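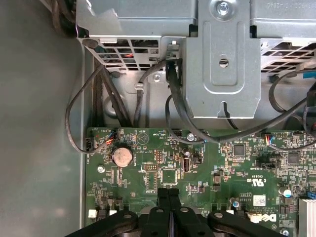
The wrist camera's view of the motherboard inside a desktop tower, with the gripper fingers at the bottom.

Hurkden Releases Planning Software for Robotic Computer Disassembly

Hurkden has released the first full version of Buvo, a software package that plans and supervises the work of robot arms taking apart used desktop computers. The release follows a trial period of 12 months at the institute's recovery laboratory and is open to partner recyclers and research groups from January.

Buvo is intended for facilities that receive mixed lots of office computers. Machines in such lots differ in age, layout and condition, and a program written for one model seldom carries over to the next. The new software does not depend on a stored drawing of each computer. It builds a working map of the open case from camera images, marks the parts it can name, and proposes an order in which they may be approached.

"Our partners do not receive 700 copies of the same computer," said Arvo Nieminen, who leads the software group at Hurkden. "They receive whatever was in the office. The plan has to be made at the bench, for the machine on the bench, and it has to be changed when the machine does not match."

The package has three main parts. The perception module, called Lü, combines images from a camera at the robot's wrist with images from a fixed camera at the workspace. The planner takes the resulting map and searches for arm paths that keep clear of the case walls, drive cages and cables. A control layer then carries out each motion and stops the arm if the measured force or position departs from the plan by more than a set limit.

Cables received particular attention during development. In early tests, the planner treated them as fixed objects and often reported that no path to the board existed. In the released version, each cable is stored as a region with a center line and a margin. The operator may set the margin separately for flat data cables, power bundles and thin fan leads. Where the margin blocks every path, Buvo asks for a cable to be moved first and holds the remaining steps until the map has been renewed.

The wrist view is also used for small features that are hard to resolve from farther away, such as screw heads, pin headers and the coin-cell battery. Lü assigns each detected feature a confidence value. Features below the limit are kept in the map but may not be used as targets. The gripper itself is masked out of the wrist images by a model of its linkages, which is updated as the fingers open and close.

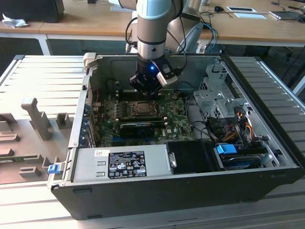 A robot arm reaches into an open desktop tower on the work surface. The exposed processor socket lies directly below the gripper.

Matching the two views proved to be the longest single task of the project. The fixed camera gives the position of the case as a whole, while the wrist camera gives detail over a small area that shifts with every motion of the arm. Earlier versions aligned the two only at the start of a job. If the case slid on the work surface, later steps were planned against an outdated position. Buvo now checks the alignment before every contact step, using the edges of the case and the outline of the motherboard as references. A failed check returns the arm to a safe height and starts a new survey.

According to Hurkden, the perception module was adjusted and tested on 2313 labeled images gathered at the laboratory. The set covers towers with side panels removed, in several positions and under different lighting. Images with strong reflections from bare metal were kept in the set, as drive cages and power supply housings are found in nearly all machines of this type.

Ratree Hemmin, who coordinates trials with outside partners, said that operators had asked above all for a clear account of what the system was about to do. The planner screen therefore shows the next step, the part concerned and the reason for any pause. Each step can be approved, skipped or replaced by the operator. All changes are written to a job log, which can be played back against the recorded images.

"The log has been used more than we expected," Hemmin said. "When a step is skipped three times on similar machines, the operators want to see why, and so do we."

Buvo communicates with robot arms through Junadex, the laboratory's existing control interface. Sites that already run Junadex can install the planner without changes to their arm programs. Other sites will need to supply a driver that reports joint positions and accepts a stop command at any point in a motion. A test tool is included for this purpose – it runs a short series of motions in free space and reports any delay in the response.

The first version has known limits. It plans for one case at a time and requires that the side panel be removed beforehand. Laptops and compact desktop units are not supported. Steps that call for two arms to hold and release a part together can be entered by hand but are not yet planned automatically. The group expects to address two-arm planning in the next release, for which no date has been set.

Training will be offered to partner sites in sessions of about 12 participants, with half of the time spent at the bench. Topics include camera calibration, the setting of cable margins and the review of job logs. Sites that took part in the trial will be given first choice of places.

Requests for access to the software should be sent to the Hurkden recovery laboratory and should state the type of arm, the cameras available and the kinds of computers to be processed. Documentation for Buvo and the Junadex driver guide are supplied with the installation files.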